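**Ticket 775 – Label printer at Peltormont skips every second label** 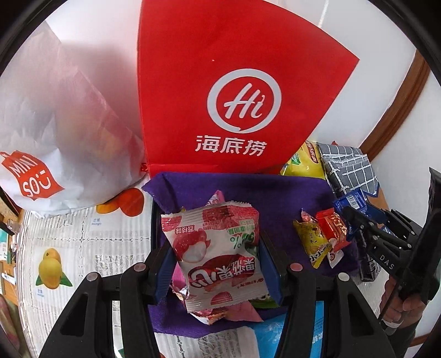
Lychee flavor, single packet.

Reported by Leonie Reinholz, packing room. Priority: normal.

9:40 – Printer feeds two labels per job, the second one blank. Started after the roll change.

10:05 – Restarted the print service, no change. Driver was set to 60 mm label height. The new rolls from Nolte are shorter.

10:30 – Changed the height in Stikska and ran gap calibration. Test job of six labels came out clean.

11:15 – Leonie reports one more blank after a reboot. Default profile had loaded again – saved the new one over it.

Open: Arne Stüber to update the second printer.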